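Search this site... Go

How I Clean a Light Wood Desk (and the Lamp Rings On It)

October 5, 2020
60 shares | 2 comments

I've had the same pale wood table as my desk since we moved to Henolden, and for ages all I did was swipe at it with a sleeve. Then the winter light came in low one morning in December and oh my goodness, the smears! So now I do it properly, and it's maybe my favorite little chore.

Clear everything off first. Yes, the cup of pens too. Anything heavy can be shuffled from one end to the other as you go, but lift it, don't drag it (I have a scratch that proves this).

Dust dry before you get anything wet. I use an old T-shirt cut into squares and go with the grain, long strokes, all the way to the edge. If you skip this you're just making mud.

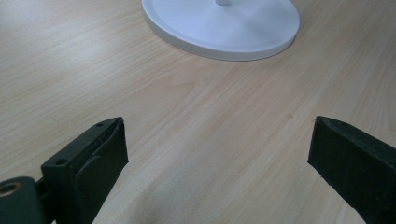 Next comes one drop of dish soap in a bowl of warm water. One! My friend Rosine Perrin used a big squirt on hers and spent the whole evening wiping off the film. Wring the cloth until it barely feels damp, wipe with the grain again, then go over it with plain water and dry it right away with a towel.

Round things that never move are the sneaky part - lamps, plant saucers, the base of a fan. Grit collects under them and along the rim. Turn the thing over, wipe the bottom, and check whether any felt pads have gone crusty. Mine had, so I peeled them off and stuck on new ones from a pack of 50 that will probably outlive me. For white plastic, a damp cloth is plenty, and a cotton swab gets into the seam where a post meets its base. Unplug it first, please!

Give the table 11 minutes or so with nothing on it before you put your stuff back. I make tea.

Comments (2)

Aileen Fajardo
Does this work on an oiled table? Mine's from a shop in Arriaga and they told me no soap at all.

Kourosh Abbasi
The cotton swab thing, yes. I did my lamp last night and the gunk that came out of that seam was horrifying. Thanks for this!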